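Setting Out and Serving

Read this section before first use of the Greterano stainless steel tea service. Wash all parts by hand and dry them with a soft cloth.

1. Choose a flat, level table. Keep the service at least 8 inches from the edge.
2. Put each cup on its saucer, centered inside the raised rim.
3. Turn the cup handles toward the people who will be drinking.
4. Set the teapot to one side, with the spout facing the cups.

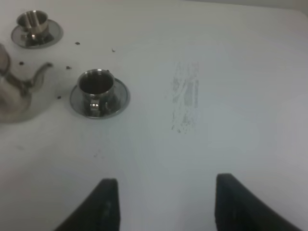 Figure 15. Teapot and two cups on saucers, white tabletop.

5. Fill the teapot to no more than 1 inch below the lid seat. Add the tea and close the lid.
6. Steep for the time given on the tea package.
7. Hold the lid down with a folded cloth and pour slowly.

CAUTION: Steel cups get hot on the outside soon after filling. Lift them by the handle only. Do not give a freshly filled cup to a child.

Note: Loose tea sheds small bits when it is spooned out. Wipe the table with a damp cloth after filling the pot. Dry leaf comes up easily, but wet leaf can stain a light surface if left for more than 45 minutes.

Do not heat the cups or saucers in a microwave oven. For stains inside the teapot, see Cleaning. Replacement saucers are sold singly under part number 166.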